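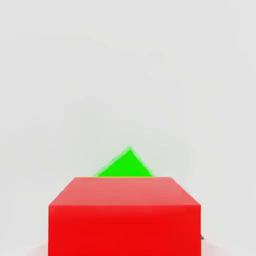 Tututo is the simulated half of a small robot arm project I have been putting together, partly at the kitchen table and partly in the shared workshop on Keogh Lane, where there is a proper bench and far better company. The real arm is still in pieces, so for the time being all the practice happens in a rendered world with very simple things in it. The near camera, which I call Rallport in the files for reasons lost to me now, gets very close indeed. A red cube can fill most of the bottom of its view and leave only the green tip of whatever is behind it, and a program that wants to know where both things are has to cope with that. The other camera, Rostow, stands well back and takes in the table and the arm together.

What you get

The download holds 2000 short runs, saved in 4 folders. Each run has the pictures from both cameras, the joint positions for every step, and a little text file with the settings I used. The runs are in no particular order, so please don't read anything into the numbering (I renamed the whole lot one wet evening in February and got in a terrible muddle halfway through).

Getting started

Unpack the folders somewhere with plenty of room, then copy settings.txt from the top level into whichever folder you want to play back. Start the viewer with play.py and give it the name of a run. The first one takes a while to load - go and put the kettle on - and after that they come along quite briskly. If the colours look washed out, turn off the brightness setting in the viewer before you start changing anything else.
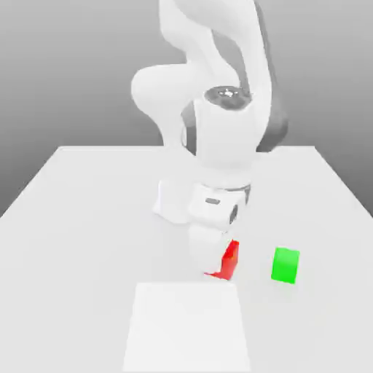

I would suggest watching six or so runs from start to finish before you train anything at all. It is slow, I know, but you get a feel for the pace of the arm and for how much the close view can hide, and you will be in a much better position to tell a bad model from a bad run. Some of the runs are clumsy ones and I have left them in on purpose.

Known troubles

Three things still annoy me. The shadows are softer than anything under our workshop lights, the joint readings have no noise in them, and the viewer forgets its window size every time you close it. Mending the last of these would be a lovely first job for somebody.

Use it as you like, at home or in a class, and do write if you get stuck.

Oisín Buckley
Monday, November 19, 2018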